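Workshop Tips: Comparing Hand-Held Grippers on Cloth, Mesh and Zippers

Updated 9 Jun 2021

These notes cover bench comparison of two-finger hand-held grippers on soft household items. Rigid parts are on a separate page. The grippers tried were the Gevden parallel type and the Plendero short-jaw type, both with the controller settings left as shipped unless noted.

Surface

Use a plain, pale, smooth surface. A printed mat confuses the tracking and hides the edge of light fabric. A white board on top of an ordinary table is enough. Leave a strip of table free at the front so the wrists have somewhere to rest. Wipe the board between materials, as lint from one cloth will change the grip on the next.

Finger tips

Check that the tips meet flat before the first run. Close them on a strip of copy paper and pull. If the paper slides out at one corner, the finger is twisted on its pivot. Loosen, square up, tighten again. Replace soft pads in pairs. A new pad against a worn one pulls thin fabric to one side.

Zippers and mesh

A mesh laundry bag is a good test piece and costs little. The mesh gives under the tips and the zipper tape does not, so one bag shows two kinds of grip.
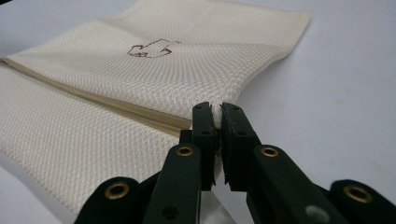 Approach along the line of the zipper, with the jaws pinching across the tape. Coming in square to the tape works on stiff zippers only. With the Gevden jaws, 7 of our first runs in May failed at the same point: the tips closed on mesh alone and the zipper stayed where it was. Lowering the wrist before closing fixed most of them. The Plendero jaws are shorter and need less correction, but they open less and will not take a thick seam.

Do not raise the closing force to cure a slip. Mesh that has been crushed once holds a crease, and later runs on the same spot are not comparable. Turn the bag over or move along the seam.

Folding

Folding needs 2 grippers. Start with a cloth that is already folded lengthwise into a narrow strip, then bring the bottom section up. A narrow strip keeps both hands inside the camera view, and the fold line is easy to judge by eye.

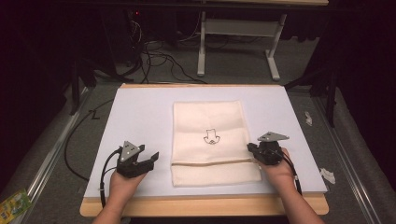 Take the corners at the same depth on both sides. If one gripper has a deeper bite, the fold comes out skewed and the error grows with each further fold. Lift only as high as the cloth needs to clear itself. A high lift lets the middle sag and drag.

Cables

Run cables back along the forearm and tie them loosely -- a tight tie at the wrist pulls on the connector every time the hand turns. Check the plugs at the start of each session. Intermittent readings on the Lindqvist controller were traced to a half-seated plug, after two evenings spent on the software.

Logging

Write down the material, the jaw type and the pad age for every run. The Zurnau logger stores none of these. Our log stands at 1,644 runs, of which 1,151 are on cloth and the remainder on mesh. Failed runs stay in the log. Mark them with the stage at which they failed: approach, close, lift or release.

Storage

Store grippers with the jaws slightly open. Pads left pressed together take a set, and the first runs of the next session will read low. Keep spare pads in a closed box, away from sunlight and silicone spray.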